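Lost property on the Abera campus: what we hold, how to claim it and what happens next (a thread) 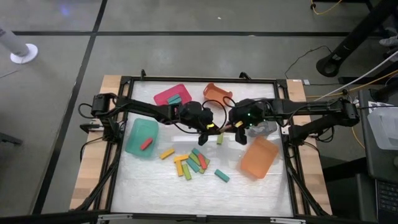 Student Services, Lost Property Office

1/ The autumn term brings more lost property than any other part of the year. We are setting out the arrangements in one place so that students, staff and visitors know where to look and whom to ask. Posted 5 September 2021.

2/ The office handed in its annual return last week. A total of 2397 items were recorded over the year. Umbrellas, single gloves and phone chargers made up the greater part. Over 300 were returned to their owners, a figure we should like to see rise.

3/ Anything found on campus should be taken to the nearest reception desk. Reception staff will attach a numbered tag and send the item to us with the next internal post. Please do not leave items on window ledges or post pictures of bank cards online.

4/ Each item is entered in Lostix, our online register. The entry gives the date, the building and a short description. We leave out certain details on purpose, and you will be asked for them when you make a claim.

5/ To search the register, sign in with your university account and choose "Report a loss". Visitors without an account may fill in the paper form at Hustum House reception.

6/ A good report is a plain one. "Black rucksack" matches a great many entries. "Black rucksack, broken zip on the front pocket, green lining, library book inside" will usually be settled the same day.

7/ Keep your report open even if the first search finds nothing. Items left in lecture theatres are sometimes found by the evening cleaning team and can take several days to reach us. Coats left in the Flurnico Building cloakroom take longest of all.

8/ Collection is from the ground floor of Hustum House, Monday to Friday, 10 am to 4 pm. Bring your university card or another form of photo identification. A friend may collect on your behalf with a signed note and a copy of your card.

9/ Most items are held for three months. Food, drink and opened toiletries are thrown away on the day they arrive. Water bottles and lunch boxes are held for six working days.

10/ Passports, driving licences and bank cards are kept in the safe. Passports and licences are sent to the issuing authority if they have not been claimed within the month. Bank cards are reported to the bank and destroyed.

11/ Phones, tablets and laptops are held for six months. Our staff will not try to unlock a device. You may be asked to do so at the desk to show that it belongs to you.

12/ Keys are a particular difficulty. Please do not write your address on a key ring. A tag with your student number is enough for us to reach you, and means nothing to anyone else.

13/ Clothing left unclaimed goes to the winter coat rail, which opens each January in the Students' Union. Spectacles go to a recycling scheme. Books bearing a library stamp are returned to the library, and any fines remain a matter between the borrower and the library.

14/ Several of you have asked about bicycles. These are dealt with by the Security Office, and notice is fixed to the frame before any bicycle is moved. Please contact that office directly.

15/ We are grateful to Berhanu Teshome, who retires this month after many years at the desk. Irena Górecki takes over as Lost Property Officer and will answer all enquiries sent to the usual address.

16/ The office will be closed on the first morning of term for staff training and will reopen at 1 pm. Items may still be handed in at any reception desk during that time.

17/ Replies to this thread are read on weekdays. Please do not include personal details in a public reply. Send a direct message with your report number instead.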